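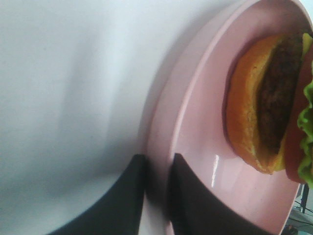
Idcombe Pome Fruit Growers: Minutes of the March General Meeting

Held in the lunch room at the Hoxha packing shed, Idcombe. The meeting was opened by the chair at 7.05 pm, a little behind time so that those coming off the late pick could get a cup of tea and sit down first.

Present: growers from 11 member orchards, the shed manager, the chair, and the secretary (minutes). The agronomist joined us by phone for the item on fruit drop.

Apologies: the growers from the top road, who were still waiting on a truck, and the nursery, with their good wishes for the rest of the season.

Welcome

The chair welcomed everybody and thanked the Hoxha shed for having us again, and for putting the heater on, because the evenings have turned. A special welcome was given to the family who have taken on the old pear block by the weir. They have come to us from vegetables and said they were still getting used to ladders. Several people offered to walk the block with them before winter pruning and they said they would very much like that.

Minutes of the previous meeting

Taken as read, with one correction. The minutes had the shared fertiliser order arriving at the bottom gate, when it had been agreed it would come to the weighbridge. The secretary apologised and has changed it. Moved and seconded that the minutes be accepted as corrected. Carried.

Matters arising

The sign at the turn-off has been repainted and looks lovely. The query about roadside slashing has been sent to the shire again, with a kinder covering letter this time, and we have had an acknowledgement but no date. The secretary will keep at it.

The spare first aid kit has been found. It was in the spray shed at the weir block, and has gone back on its hook at the weighbridge.

Picking bins

This took up the better part of the evening, as the chair had warned it might.

The group's pool stands at 1,650 bins, nearly all of them timber, and the older ones are getting to a sorry state. The shed manager spoke first and was very fair about it. Fruit coming in from the worst bins is showing rub marks and the odd puncture from lifted boards, and the graders can often tell which bin a bad run has come out of before anyone has looked at the ticket. Runners are going too, and a bin that drops on one corner when the forklift sets it down will bruise fruit right through the middle. Nobody's orchard was singled out, as the bins go round all of us.

The chair then went through the quote from Adavora for plastic bins. It had been sent out with the agenda, though a few people had not been able to open it, and paper copies were handed along the table. Adavora have offered to let us try a load before we commit to anything, and would take back the ones we did not want provided they came back clean.

In favour of plastic, members said they wash out well, do not take up water in a wet autumn, weigh the same at the end of the day as at the start, and have no nails. One grower who has used them at a relative's place said the pickers there were fond of them, as there are no splinters when you lean over the edge to empty a bag gently.

On the other side, several members were uneasy about the price, and about what becomes of a plastic bin once it has cracked. A timber bin can be mended on a rainy day with a few boards and a bit of patience. There was also some worry about mixing the two kinds in one stack, as the feet do not sit the same way. The shed manager confirmed that the cool rooms could take either but that she would want them stacked separately, and asked that drivers be told so clearly.

A grower from the river side reminded the meeting, with some feeling, that we have had this conversation before and went home without deciding anything. The chair agreed that this was true and asked for a motion.

Moved that the group accept the trial load from Adavora, for use on the late varieties only, and that the worst of the timber bins be pulled out and set aside at the weighbridge for mending or firewood. Seconded and carried, with 2 against. Those against asked that it be noted they have no quarrel with a trial, only with the notion that it has to lead to buying. So noted.

Action: the chair to ring Adavora. All members to chalk a cross on the side of any bin with a lifted board or a loose runner and leave it out of the round. 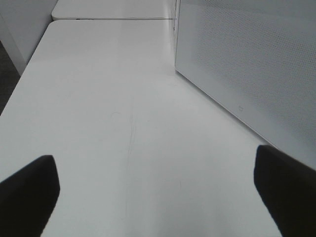
Open gripper above a white tabletop.

Pre-harvest fruit drop

The agronomist kindly gave us her time by phone, although the line was poor and some of this had to be repeated. Drop has been heavier than usual on the early apples, and she put most of it down to the run of hot nights, followed by wind just when the stems were letting go. Trees carrying a heavy crop in tight clusters were the hardest hit, as the fruit pushes itself off as it swells.

She was asked whether there was anything to be done now. For the early blocks, no, and she was sorry to say so. For the late ones she suggested going through the heaviest rows first instead of working in from the headland out of habit, and checking starch on a few fruit from the shady side as well as the sunny side, because the two have been well apart this year. She also asked us to keep the water up right to the end, even where the trees look comfortable.

There was a good discussion about what to do with fruit off the ground. The shed cannot take it for fresh market or for juice and will not be changing its mind about that. Members with stock can of course use it at home, though one of our older hands warned against letting cattle in on a great deal of it at once.

The agronomist was thanked very warmly.

Tirance trial block

The Tirance trees planted on the river side have come through their first proper summer. The block is 4 hectares, on dwarfing stock, trained to a flat wall so that pickers can reach nearly everything from the ground. The host grower gave an update and brought along a box of fruit, which went around the table and came back empty.

Colour has been good and even. The fruit is sweet, with a thin skin that people liked to eat but which the shed manager thought may mark easily, and she would like to see a proper sample go over the grader before anyone gets too excited. Picking was pleasantly quick, though the host grower was careful to say that these are young trees with a light crop and the comparison with his big old trees is not a fair one. The top wire needs tightening and he would be glad of help with that once the leaves are off.

A question was asked about whether more of us ought to be ordering trees. The general feeling was to wait and see how the fruit stores. The shed has offered a corner of the small cool room to hold some over winter, and the group accepted gratefully.

Action: the shed manager to put a sample of Tirance over the grader and keep some back for storage. The host grower to offer a walk through the block before leaf fall, with notice to members by text message.

Pickers' amenities

The portable toilet on the top road has been moved into the shade, which has been much appreciated. The water cooler at the weir block is leaking at the tap and the new owners are happy to replace it. Members were reminded that shade and drinking water need to go along with the crew when the crew moves rows, and not stay back at the ute.

Several growers said how well this season's pickers have worked and how cheerful they have been in the heat. It was agreed to put on a lunch at the end of the late pick, as we used to. Offers of salads, bread and a large pot of soup were taken on the night. Somebody still needs to bring dessert, preferably not apple.

Correspondence

In: a letter from the school asking if the juniors might visit an orchard in blossom. Warmly received, and the river side growers will host. A note from the water office about meter readings, copies on the table.

Out: thanks to the neighbouring hall for the loan of trestles, and the letter to the shire mentioned earlier.

General business

A set of picking bags with green straps has been left at the weighbridge. Please collect them if they are yours.

Drivers are asked to go gently past the houses near the turn-off before 6 am. There has been no complaint, but there is a new baby.

The weighbridge gate is sticking again and has to be lifted as it is swung. The member with the welder will look at it when he is next passing.

Next meeting

To be held at the Hoxha shed after the late pick is finished. The chair will send word once we can all see how the weather is going. The bin trial will be first on the agenda.

The chair thanked everyone for their patience and closed the meeting at 9.20 pm. Supper followed.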